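Robot Lab Practice, Unit 6: Grip Loss During a Two-Arm Tray Task
Handout, revised Mar 7, 2025
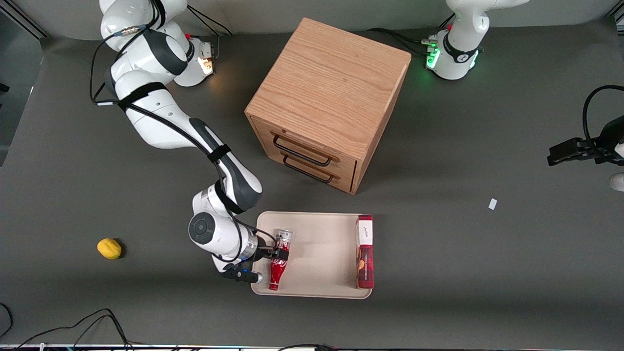

The fault covered in this unit came up in July on the Trelska cell. The task was to load a tray and put items away in a drawer cabinet. On run 17 the right arm let a bottle slide through its fingers while moving it. The arm did not stop. It finished the path with a half-closed gripper and reported success.

What the log showed
Grip force was normal at pickup and fell during the wrist turn. The controller raised warning 729 (finger gap below expected width) 2 times. Warnings at this level were logged but did not pause the arm, because the stop rule had been turned off for an earlier test with soft packaging and never turned back on.

Causes
The finger pads were worn past the limit in the Broston manual. The bottle was held above its center of mass, so it swung when the wrist turned. The success check looked only at arm position.

Changes made
Pads are now checked every 13 hours of run time. Warning 729 pauses both arms. Success requires the gap reading to match the object until release.

Before you reach in
Press the stop and wait for both arms to hold still. A paused arm can resume. Keep hands clear of the fingers even when they look open, and check that no cable lies in the path of either arm before restarting.

For next time
Read the Genamgate report, sections 1 and 3. Bring your own grip force plot and mark the point where you would have stopped the run.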